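I'd asked for a date when a robot will do my ironing. The engineer I met at Stivow, a repair and refurbishing firm in Brurkuddale, laughed and put the kettle on herself.

"Ironing's horrible," she said. "Cloth never sits the same way twice. Give me a computer any day." She's been at it for 12 years, the last few of them trying to get an arm to do the fiddly jobs on the repair bench, and she's cheerfully blunt about how far along it all is.

So what's hard about a processor? I've never fitted one (I'm scared of my own toaster), so she talked me through it. You've got to hold it by the edges, get it level and lower it dead straight, and if you push sideways you bend the contacts. "A person feels that before they see it," she said. "The arm has to be told what feeling is."

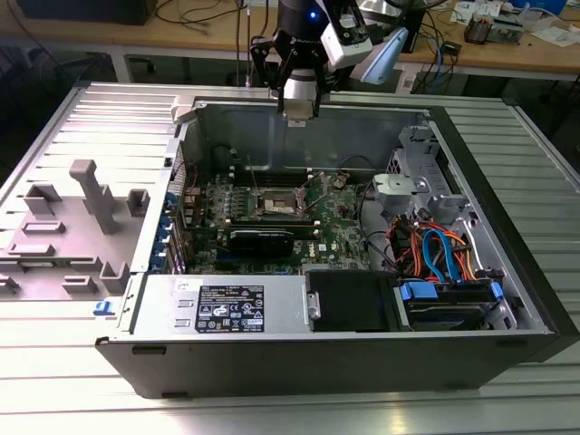
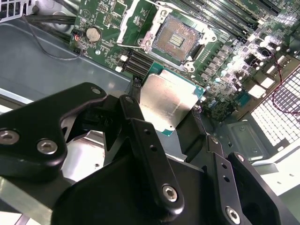
On the bench at Stivow: the open tower with the gripper above it, and the processor held close to its socket.

Her best run so far was 19 good tries out of 23, and she was quick to say that a trainee at their Sestedgate branch would beat that by lunchtime. "And the trainee can find the screw they dropped!"

What about homes, then? She reckons loading a dishwasher will come before folding a fitted sheet, but she wouldn't put money on either – and she did once bet a colleague at Penry on robot hoovers managing stairs. She's still waiting to win that one.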